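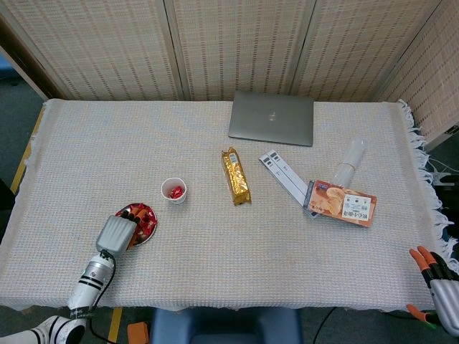 Tablecloth

A tablecloth is a piece of cloth spread over a table to protect its surface, to decorate it, or to mark a meal as a special one. It is among the most widely used household textiles in the world, and one of the most varied. Tablecloths are made in linen, cotton, wool, silk, polyester and many blends, and they may be woven, knitted, crocheted, printed, embroidered or coated. Some are boiled and pressed after every dinner, while others stay on the kitchen table for years and pick up a wonderful record of family life along the way.

Contents
1 Origins
2 Weaves and fibers
3 Edges
4 Size and drop
5 Regional traditions
6 Care
7 Collections
8 See also

Origins

Cloths were used at table in ancient Rome, and Latin writers mention them nearly 2,000 years ago. In medieval Europe the white linen cloth became a mark of rank. A large one took a great deal of flax, a great deal of spinning and a wide loom, and keeping it white was hard work in itself. At a feast the cloth might be laid in layers, with the top layer taken away between courses. Diners also used the hanging edge to wipe their hands, a habit that faded as separate napkins became common.

Damask changed the look of the European table completely. The technique uses two faces of a satin weave to draw a pattern in a single color, so that flowers, hunting parties or coats of arms appear and vanish as the light moves across them. It is a lovely effect, and still a thrill to see on a good old cloth by candlelight! Flemish linen damask was prized across the continent from the late Middle Ages on. The Jacquard loom, introduced in the early nineteenth century, later made complex patterns far cheaper to weave, and matching sets of cloth and napkins spread into middle-class homes.

Weaves and fibers

Plain weave is the simplest choice, with each crosswise thread passing over one lengthwise thread and under the next. It gives a firm, flat cloth that takes embroidery well. Checks and grids are made by changing the color of the threads at regular steps in both directions. A bold two-color check is usually called gingham. A thin colored line on a pale ground makes a windowpane check, and where the lines are very fine the cloth can look almost plain until you get close to it.

Other common weaves include:

Huckaback – a small raised texture, very absorbent, also used for towels
Twill – diagonal ribs, with a softer drape than plain weave of the same weight
Waffle – deep square cells that shrink a good deal in the first wash
Damask – patterns in satin weave, usually in one color

Linen is strong, cool to the touch and stronger still when wet. It creases easily, and opinions differ on whether that is a fault or half the charm. Cotton is softer and cheaper. Polyester resists wrinkles and dries fast, but can hold on to oily stains. Oilcloth, once made by coating fabric with boiled linseed oil, has largely given way to cloth coated with vinyl.

Edges

The cut edge of a woven cloth will fray, and weavers and sewers have come up with a splendid range of ways to deal with it. The plain hem, folded twice and stitched, is the most common. A hemstitched edge has a row of small openings made by pulling out threads and binding the rest into bundles. Scalloped edges are worked in buttonhole stitch and then trimmed.

Fringe turns the fraying into ornament. In a self-fringe, the crosswise threads are drawn out along the end of the cloth and the remaining ones are left loose, knotted or twisted together. A short loose fringe looks relaxed and suits everyday cloths. Longer fringe can be tied in several rows of knots, a method closely related to macramé. Applied fringe is made separately and sewn on, and can be a different color or fiber from the cloth it trims.

Size and drop

The part of a cloth that hangs below the table top is called the drop. For everyday meals a drop of 6 to 8 inches is comfortable, leaving the sitter's lap clear. Formal tables often have a deeper drop, and buffet tables may be covered to the floor. To find the right size, measure the length and width of the top and add twice the drop to each. A round table needs a round or square cloth measuring the diameter plus twice the drop.

Smaller pieces are used too. A runner covers only the middle of the table, and a topper is a square laid over a larger cloth, often set at an angle.

Regional traditions

In the upland district of Vullach, household cloths are woven in two narrow strips and joined down the middle with a decorative seam. The seam is worked in colored wool, and each village has its own stitch. Brides traditionally received an unjoined pair, and the joining was done at a gathering in December, with plenty of food.

Ngui cloths are known for their dense borders of small diamonds, woven on backstrap looms. A full-size cloth can take 300 hours at the loom, and the finest examples are so even that front and back are almost impossible to tell apart.

Care

Stains are best treated before washing. Cold water helps with many protein stains, such as egg and milk, which heat can set. Candle wax should be left to harden and then lifted off with a dull blade. Linen irons most easily while slightly damp, and dark colors keep better if pressed on the wrong side. For long storage, cloths may be rolled on a tube to avoid sharp creases, or folded along different lines from time to time. Starch should be washed out first, as it attracts insects.

Collections

The Preltley Textile Museum holds 1,891 table linens, among them a fine group of painted and printed picnic cloths. The Hiletti mill archive keeps about 1,000 pattern drafts for damask, many with the original thread counts penciled in the margins.

See also

Damask
Doily
Napkin
Place mat
Table runner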